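Setting and Keeping House Rules for a Two-Arm Kitchen Table

Renero Lab Notes - Good Practice
Last revised 8 May 2020

This page covers how to lay out, run and close down a tabletop station where two arms handle dishes. It applies to the kitchen table at Sinwood and to any station built from the same plan. It does not replace the risk assessment for your room or the manual for your arms. Read those first. If this page and the manual disagree, follow the manual.

What you need before you start

A printed copy of the station sheet
The stop button for each arm, within reach of the operator's chair
Low-tack tape in a color that shows up on the table and the props
The prop bin for the task you are running

Step 1. Clear the table and put back only what the task calls for

Take everything off, wipe the surface, and check it against the station sheet. The sheet for the dish task lists the rack, the plates, the mug tree with its mugs, the woven basket and the corn. The toaster oven stays at the side in this layout even when the task doesn't use it. Personal cups, phones and tools go on the shelf by the door.

Plates are the props that get moved most. Start with at least one lying flat and well away from the rack, so the gripper has room to come down on the rim from any side. 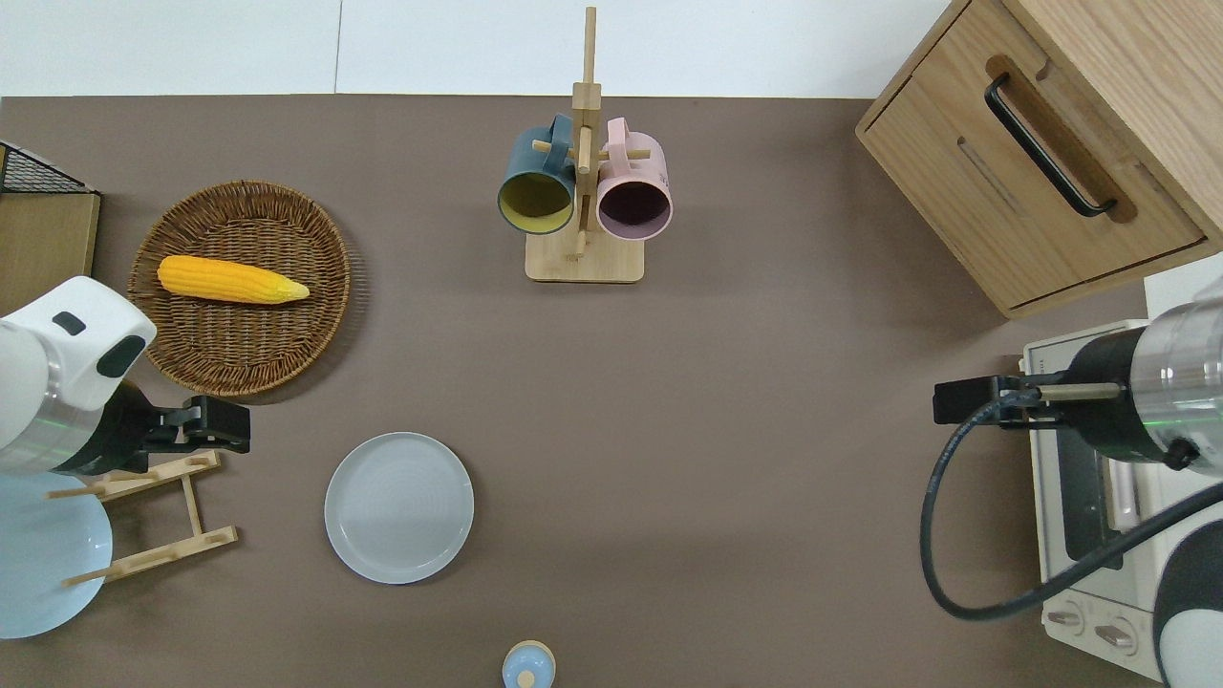 Cables come next. Follow each one by hand from the wrist back to the base, and move the arm slowly through its full reach while you watch the slack. A loop should never get close enough to a prop to drag it. It should also stay clear of oven knobs, drawer handles and anything else it could hook on. If a cable has to pass in front of something, note it on the station sheet so the next operator knows to look.

Step 2. Mark anything that is not bolted down

Boxes, boards and shelves creep over a long day. Put a short piece of tape at two corners of each loose board, half on the board and half on whatever it sits on. If the tape has lifted or torn, the board has moved and the layout needs to be checked again before the next run. Bárány style corner brackets are fine too, but they take longer to fit and they leave holes.

Don't tape props that the arms are meant to pick up.

Step 3. Set the speed and the people rule

Run any new motion at reduced speed for the first 4 passes. After that, go to working speed only if every pass was clean. A pass counts as clean when no prop was touched that the task did not name.

While an arm is live, hands stay out of its reach. This includes the quick grab to straighten a plate. Pause the arm, wait for it to hold still, fix the plate, step back, then resume. It's slower - and it is the rule people break most often, so say it out loud when someone new sits down.

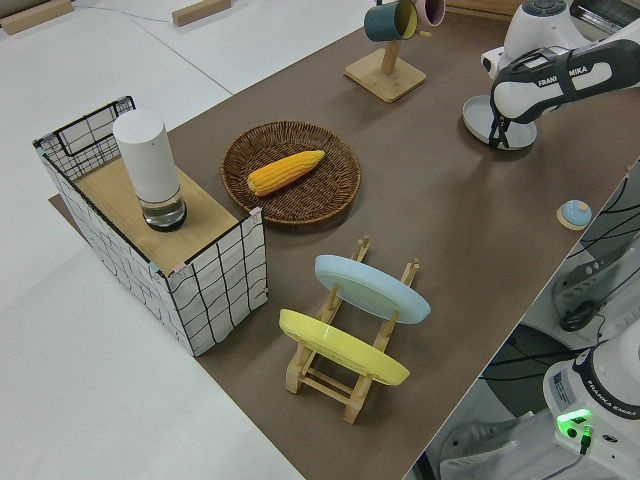 Grasps on a rim need extra care. The fingers should close on the plate without pressing it into the table. If you hear the plate knock, or the arm reports a contact force above your limit, stop and raise the approach height. Don't turn the force limit up to get through a session. Changes to that limit need a second signature on the station sheet.

Step 4. Log the run

Each run gets one line in the Lomine log: run number, layout version, operator, and anything that went wrong. Write the line before you reset the table. The December review went through 1026 runs and found 41 with no layout version. Those runs had to be dropped, even where the motion itself was good.

Near misses go in the log as well. A mug that swings on its peg when an arm goes by is a near miss. So is a prop pushed out of place by a cable.

Step 5. Close down or hand over

Bring both arms up clear of the props and stop all motion. Check the status lights against the chart in your arm manual, and don't guess from memory what a color means. Return the props to their starting places if another operator is taking over, or to the bin if you are the last one. 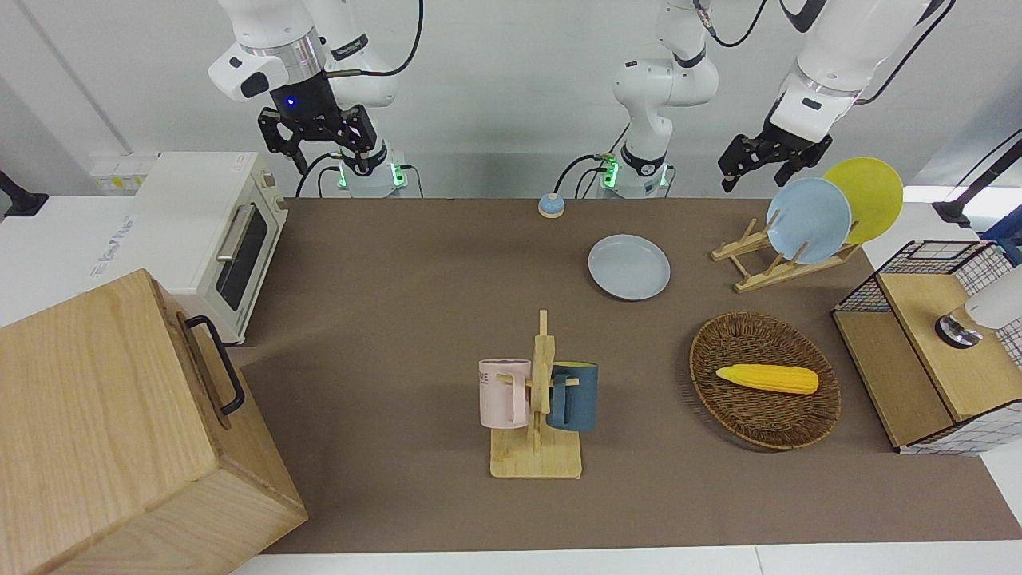
Both arms over the dish task table, with the mug tree in front and the rack at right.

The person handing over and the person taking over both walk the table and initial the sheet. Allow 2 minutes for this. If the next operator isn't there yet, shut the station down fully and leave the sheet on the chair.

Keep filled station sheets in the binder until the layout version changes, then move them to the archive drawer.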